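Gristolen – Open call for demonstrators, household tasks project

Posted January 29, 2018

Gristolen is looking for 14 persons to join our demonstration team in the Thakur building. The work is part time and paid by the session. No technical education is needed. We look for people with calm hands who can repeat a simple task many times and still do it with care.

What the work is

You show household tasks to a robot, in two ways. In the first, you hold a pair of gripper fingers in your own hands and do the task with them: hang up a garment, close a drawer, fold a towel, put a cup on its shelf. The movement of the fingers is recorded, and our software group Resteler uses it for teaching the robot arm. In the second, you sit at the Greteck station and move the arm by remote control while you watch it on a screen. Everybody begins with the hand-held fingers. After the first 300 accepted demonstrations you can ask to be trained for the remote station. 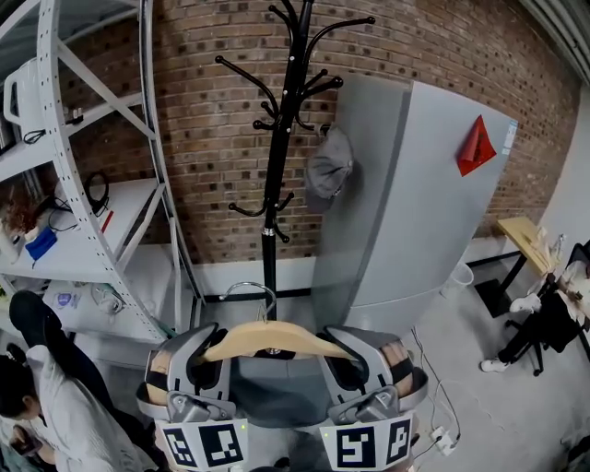
Hand-held fingers gripping a clothes hanger near the coat rack.

The hanger task is the one most new people start with. It looks easy, but the hook must come over the arm of the rack from a good angle, and the fingers do not feel like your own fingers. Please expect that your first day is slow. We do not pay by speed, and a demonstration that fails is also saved if you mark it correctly.

Sessions

One session is 100 minutes, with a break in the middle. You may take up to two sessions in one day. The pay is 55 dollars for each session, and the training session is paid the same. The present series continues until the end of June. We ask that you can come at least twice each week, mornings or afternoons as you prefer.

Who can apply

– You are 18 years or older and allowed to work in this country.
– You can stand for most of a session and lift light objects to shoulder height.
– You can read short instructions in English.
– Left-handed persons are very welcome, we have too few of them.

If you wear strong glasses, please tell us before you try the remote station, so we can adjust the screen distance.

About recordings

The recordings can include your hands and sometimes other people in the room. You will receive a consent form before the first session and can take it home to read.

How to apply

Write a short message through the contact form on the Gristolen page, with the subject "Demonstrator". Tell us which hours suit you and if you have done any work with your hands before – sewing, kitchen, repair, anything. A CV is not necessary. We answer all messages, also when the places are full.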